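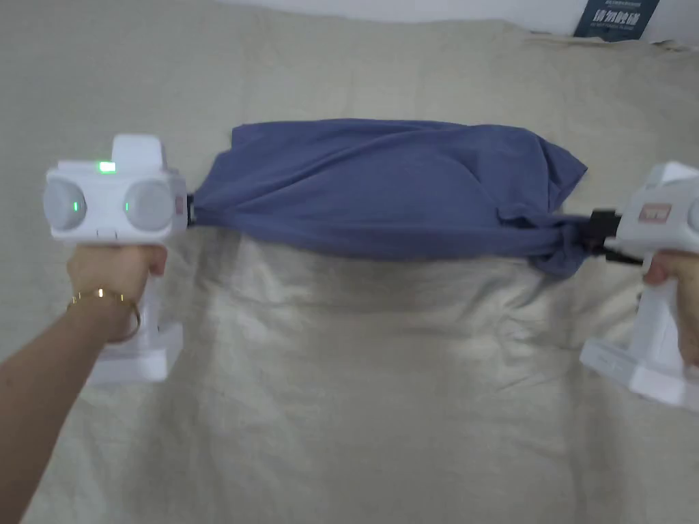 Textile Reuse in Student Accommodation at Wetik
Final Report of the Second-Year Group Project, Department of Consumer and Environmental Studies

1. Introduction

Clothing, bedding and towels form a considerable part of the goods left behind when students leave their rooms at the end of the year. The present project examined how residents of the Wetik campus look after household textiles, how they decide that an item is no longer wanted, and what happens to it afterwards. The work was carried out as part of the module Resources in Daily Life and was completed in February.

The campus has four halls of residence with a combined population of 1470. All four were included. Private lodgings in the town were left out of the study, as the group had no reliable means of reaching the tenants.

2. Background

Two routes are open to residents who wish to pass on textiles. The first is the collection bank behind Opoku Hall, emptied by the reuse firm Amovance. The second is the exchange rail in the Hikach building, where items may be left and taken without charge. Bedding is not accepted on the rail. Notices at the two sites differ in wording, and neither states whether worn or stained articles may be handed in.

3. Method

A paper questionnaire was placed in 315 pigeonholes, divided between the halls according to their size. It asked about washing habits, mending, storage and disposal. Completed forms were returned to a box at each reception desk, and 182 were suitable for use. Forms with more than one page left blank were set aside.

The group also held short interviews with residents who had indicated that they were willing to take part. Notes were taken by hand and agreed by two members of the group on the same evening.
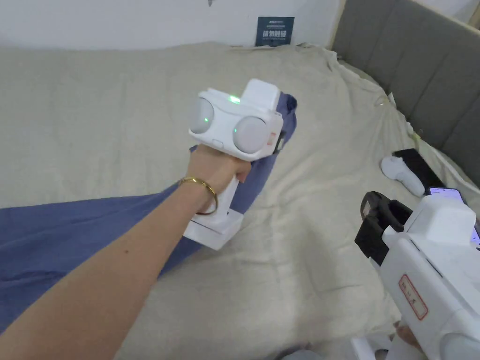 Figure 2. White hand-held gripper, held in the left hand.

4. Findings

Most respondents stated that they owned at least one item of bedding which they did not expect to keep after the academic year. Duvets were mentioned most often, followed by towels. The reasons given were lack of space in luggage and the low cost of buying again.

Mending was uncommon. Several respondents could sew on a button but did not own a needle or thread. Those who mended clothes regularly had generally learned to do so at home before coming to university.

Knowledge of the collection bank was much greater in Opoku Hall than elsewhere. Residents of the more distant halls often believed that it was intended for Opoku residents only. The exchange rail was better known, although some respondents had taken items from it without realising that they could also leave them.

5. Limitations

The questionnaire was issued shortly before the examination period, which may have reduced the number of returns. First-year students had not yet moved out of a hall and could report only what they intended to do. No weights were available for the collection bank.

6. Recommendations

The group recommends that a single notice be agreed for both sites, with a plain list of accepted articles. A temporary collection point for bedding should be provided in each hall during the final fortnight of the summer term. Reception desks should hold a basic sewing kit for loan.

A copy of the blank questionnaire is attached as Appendix A, and the interview questions as Appendix B.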